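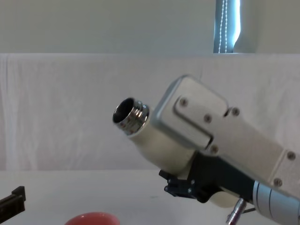 White and gray arm, white table, and the edge of a red bowl.

I've been living with the Loronum starter kit from Devham for 3 months now, and I keep changing my mind about it, so let me get this written down before I change it again.

Setup first. The box says 40 minutes and it took me most of a Friday evening, mainly the cabling (the manual shows the connectors upside down, thanks Devham). Once the arm was bolted down, though, I was having a ball! You move it by hand to each spot, press save, and string the spots together in the software. I had it picking things up before bedtime.

The gripper is the reason to buy this. Two black fingers made of linked plates, and they close slowly enough that I can stop them if I've lined something up badly. I've mostly been trying it on kitchen stuff — cups, bowls, an insulated bottle — and the bottle is my favorite test, with its smooth rounded sides and a bit of a belly. Grip force goes from 1 to 4. I leave mine on 2 for plastic cups and 3 for anything metal.

What bugs me? The software forgets my saved spots if I unplug before exiting. The fan is loud. And the wrist camera view is fine up close, but shiny surfaces drive it nuts, so a steel bottle neck is a real headache for the auto-align feature.

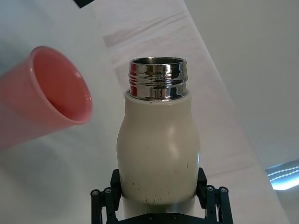

One reader has already written in to say the Stondside kit has a quieter fan and costs less, but that the fingers wore out fast and spares took forever to arrive. Good to know, and I haven't tried that one. Spare pads for mine come from Zoëga and showed up in 4 days.

Would I buy it again? Yes, at the sale price. At full price I'd wait for the software update they keep promising for April.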